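4.2 Packing a box of mixed household goods

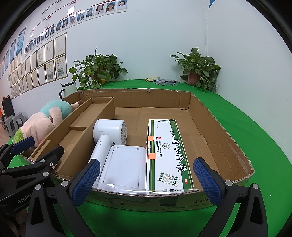

Figure 2. Mixed-goods packing: a cardboard box holding a hair dryer, a flat white item and a long medicine box, with part of the floor still free.

Of all the chores we looked at, packing was the one we expected to be easiest, and it is the one that has kept us busiest. People pack boxes on a Saturday morning while talking on the phone. They turn a thing over once in the hand, see where it will go, and push the last item down with the flat of the palm. We had supposed, a little too cheerfully, that a policy which could already put cups on a shelf (Section 4.1) would need only more examples before it could do the same with a carton.

The training set for this task, which we call Ikcombe, holds 3000 demonstrations, all of them made by people working with hand-held grippers. The objects were chosen because they are the sort of thing that ends up in a box when a family moves or a small shop sends out an order, and they have very little in common. A long, flat-sided package such as the medicine box in Figure 2 is a kindly object for a two-fingered hand. It has parallel faces, and it stays more or less where it is put. A hair dryer is another matter – its round head and angled handle give it a balance point that is hard to guess, and a grasp that looks perfectly good from above may let the whole thing swing around as soon as it is lifted.

We trained two policies on the same data. Plellix predicts short stretches of gripper motion directly from the wrist view, while Undulero first picks a resting place for the object and then plans toward it. Each was tested on the same 19 layouts, none of which appeared in training. For single rigid packages placed into an empty carton, Undulero succeeded in 93 percent of trials, and we were very pleased with it for most of October. When the carton already held other goods, both policies did a good deal worse, and the order in which they failed was instructive to us.

The most common trouble was with the walls. A carton is deep compared with the fingers, so the gripper has to go down inside it, and a policy that has learned to approach from the side will brush the cardboard on its way. Partitions made this worse. A narrow compartment leaves hardly any room for the fingers to open again after the item is set down, and Plellix in particular would often let go well, close early, and drag the item back out with it. Flat items leaning against a wall were the second difficulty. A person slides a fingertip behind such a thing without thinking, but our policies tried to pinch it across its broad face and mostly pushed it down instead.

We also tried the placement scoring used in Pacheco, our earlier shelf-stocking system, hoping it would carry over. It helped with choosing free floor space, and we have kept it for that purpose. It has no notion of leaning one item on another, though, and so it treats a half-filled carton as full rather sooner than any patient person would. How we changed the score to allow for leaning is described in Section 4.3, together with the trials we repeated afterward.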